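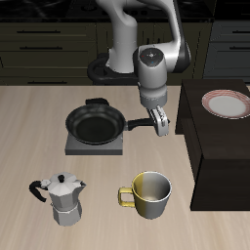
A frying pan on its burner, with the handle turned to the right.

Small Menus Deserve More Respect

When Nuna opened again in December, two streets away from its old address, many regular guests complained about the same thing. The menu had become too short. Before there were four pages, and now there is one card with six dishes. I have read this complaint in the neighborhood group more than once, and I want to disagree with it.

I moved to this city as an adult, and I learned the language partly from menus. So I have nothing against long ones. At Lero I could sit for half an hour with the dictionary and be happy. But after some years I noticed that I always ordered the same lentil soup there, and that the other dishes tasted very much like each other. The same red sauce was on the fish, on the lamb and on the eggplant. I don't blame the cook. With so many dishes it is not possible to prepare each one with care, and a lot has to wait in the freezer for the guest who may come on Wednesday or may not come at all.

The new Nuna cooks differently. The rice has a crust on the bottom, as it should have, and you get it only if you come before eight. Last time the stuffed peppers were finished when I arrived. I was a little angry, I admit, and then I ate the chicken with sour cherries, which I would never have chosen from four pages. It was the best dinner I had this winter.

People say that a family with children needs choice. I understand this argument, and it is the strongest one. A child who does not eat sour cherries will not be persuaded by my essay. Still, a good kitchen can make plain rice with butter for a child without printing it, and at Nuna they do it if you ask.

The other argument is the price. A plate costs more than at the old place, this is true. But the portions are bigger, and the bread, which comes from the Sadeghi bakery, is not charged extra as it was before.

What worries me more is that the owners may listen to the complaints. The same happened at Skonden, where the card was short and very good in the first year. Then came burgers, then noodles, then a brunch. Now I go there only for coffee. I hope Nuna will keep its one card, and that the regulars will give it at least until spring.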